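When a café gets a table-clearing robot

Have you ever finished a drink in a café and left the cup on the table? Somebody has to pick it up. In a busy café that job comes round again and again, all day long. Some cafés are now trying out machines that can do part of it.

This page is about one of those cafés. It is called Lulari, and it is on the ground floor of a big office building in Prirkport. The people who work upstairs come down for coffee, lunch and a sit. On a busy day the café serves 306 drinks.

What does clearing a table mean?

It sounds like one job, but it is really lots of small ones. A worker has to look at the table and decide what is rubbish and what is not. An empty bottle can go. A cup that is half full cannot. A phone or a set of keys must stay exactly where it is. Then the worker picks things up, puts them in the right bin or on the right tray, and wipes the table.

People learn to do this quickly. For a robot, nearly every part is hard.

Who works there?

Sunita Mittal runs the café. She has 13 people on her team, and they take turns at the coffee machine, the till and the tables. Vikas Pandey used to spend most of his shift clearing. Now he spends part of it teaching the robot, which the team calls Goel.

How does a robot learn to pick things up?

A robot does not know what a bottle is. It has to be shown many examples. Vikas does this with a hand-held gripper. A gripper is a tool with two fingers that open and close, a bit like the tongs you use for salad. There is a camera on it. When Vikas uses the gripper to lift something, the camera records what the fingers are doing.

He might pick up the same kind of bottle over and over, starting from a different place each time. Then he does it with a cup, then with a box. After 3,000 of these recordings, a computer can begin to work out what they have in common. The fingers must go on either side of the bottle. They must close enough to hold it, but not so hard that they crush it.

Clear plastic is one of the tricky things. You can see straight through it, so the camera sees the table and the wall behind it as well. A black mug is easier to spot, but its shiny side can confuse the camera too.

The recordings are made in the café itself, with customers sitting at other tables. A café is a messy place to learn in, and that is useful. Goel will have to work near people who are looking at their phones and may not notice it coming.

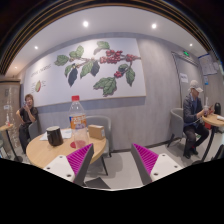 What can the robot do now?

Goel can pick up empty plastic bottles and put them in the recycling. It can pick up paper cups with lids on. It moves slowly, at less than walking speed, and stops if anyone comes close to it.

It can't wipe a table yet. It doesn't lift anything with drink left in it, and it leaves mugs alone, because a dropped mug can break. When it isn't sure about something, it waits and a light on its side turns yellow. A person then comes over to help.

In its first week at work, Goel cleared 153 bottles. A person could have done that much faster. The difference is that the person was free to do something else.

What has changed for the people?

Some things are better. Vikas says his back hurts less at the end of the day, as he bends down less often. Workers at the counter are not called away so much when there is a queue.

Some things are harder. The robot has to be charged, cleaned and checked each morning. If it gets stuck between two chairs, someone must move it. Two of the team had to go on a training course run by Isov, the company that looks after the robot, and they were nervous about it at first.

Did anyone lose their job?

No one at Lulari did. Before the robot came, Sunita held a meeting and told the team that their hours would stay the same. This is not true in every workplace. In some places, when a machine takes over a job, fewer people are needed. That is why workers often ask questions early on. They want to know who will be trained, who will be moved to other work, and what happens if the machine does well.

Words to know

Automation: using machines to do work that people used to do.
Gripper: the part of a robot, or a tool, that takes hold of things.
Shift: the hours a person works in one go.

Something to try at home

Put an empty plastic bottle on a table. Pick it up using only your thumb and one finger. Now try it with one eye closed, and then with the bottle lying on its side. Write down what you changed each time.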